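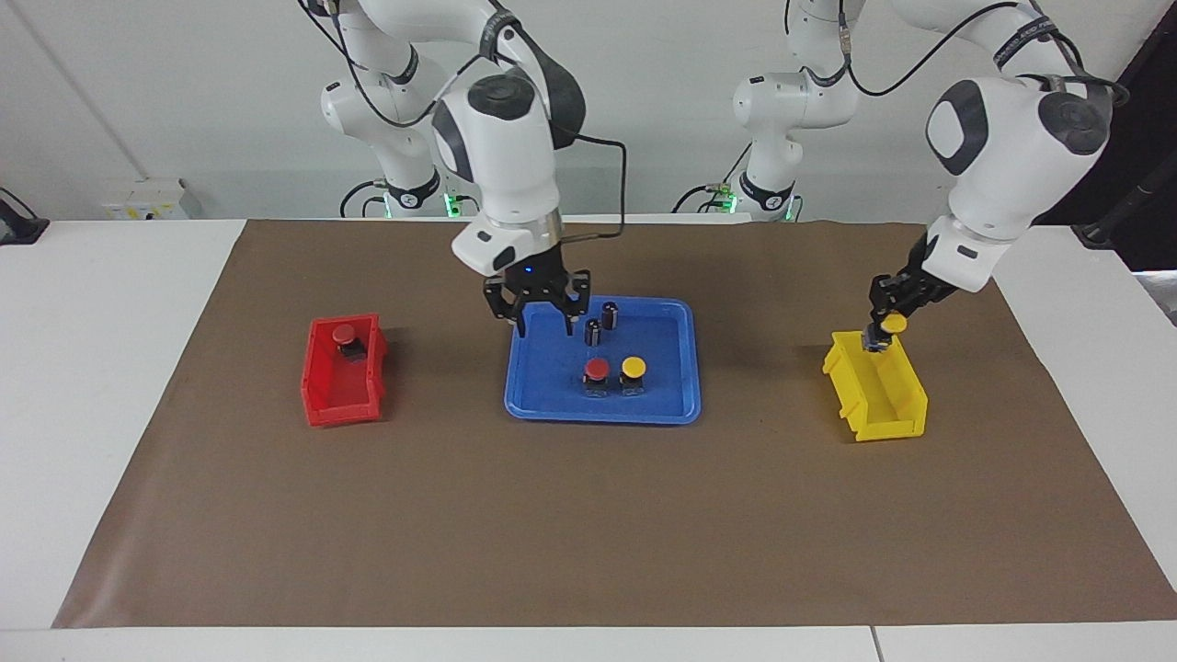 Fixed view. The left arm holds a yellow button over the yellow bin; a red button is already in the red bin.

Kerkitz Sort, release 2

Please read the section "Swapped arms" before you replay anything on a real robot. It concerns 633 of the 2000 episodes.

What the data is

Kerkitz Sort has 2000 episodes of two arms sorting small electrical parts from a blue tray. Push buttons go to the bin of the same color as their cap. Other parts may be in the tray and they stay there. Each episode has a fixed view, a head view, joint positions for both arms, gripper opening and a short text label for each step. All was recorded at our lab in Fulby.

Swapped arms

In release 1, a part of the episodes has the joint streams of the two arms exchanged. The values themselves are correct, but the stream called "left" was produced by the right arm and the other way round. The videos are not touched by this fault.

We discovered it in November, when Rochelle Maihi replayed an episode at full speed. Both arms moved at once toward the middle of the table and their forearms met above the tray. The controller made a protective stop. One wrist cover was cracked and a gripper finger had to be replaced. Rochelle was standing outside the marked area and was not hurt, but the replay should have been started at low speed and this was our mistake also.

Where it came from

Mamani, our recording tool, reads the arm names from a setup file. During a repair the two network cables of the controllers were connected in the opposite order, and the setup file was not changed. Mamani checks that two arms answer. It did not check which one is which.

Why we did not see it earlier

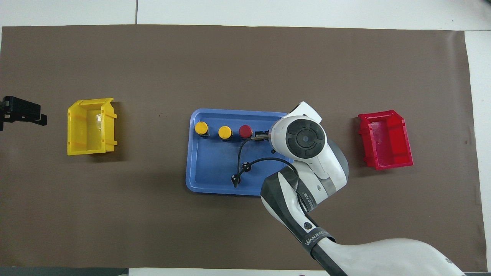

Left and right always mean the robot's own left and right in this dataset, and our reviewers did not always keep to this. They worked mostly with the fixed view, which looks at the robot from the opposite side. From the head the yellow bin is on the left and the red one on the right, the same as in the labels. A reviewer who saw "left" in the joint plot and movement on the left of the fixed video thought that everything agreed - and exactly in the bad episodes it seemed to agree.

What is changed in release 2

The streams are exchanged back in all 633 episodes. The field arms_fixed is true for these and false for the rest. Nina, our checking script, now compares the joint positions with the head view and rejects an episode if the moving arm is not the same in both. Mamani reads the serial number of each controller before recording.

Before you replay

Delete your copies of release 1, including any converted files. Play the first episode at the lowest speed with a hand on the stop button. Do not mix the two releases in one training set.

Known problems that remain

Some step labels begin a little before the gripper closes. We did not correct them. If you find another episode where the arms look exchanged, please send us the episode number and the output of Nina.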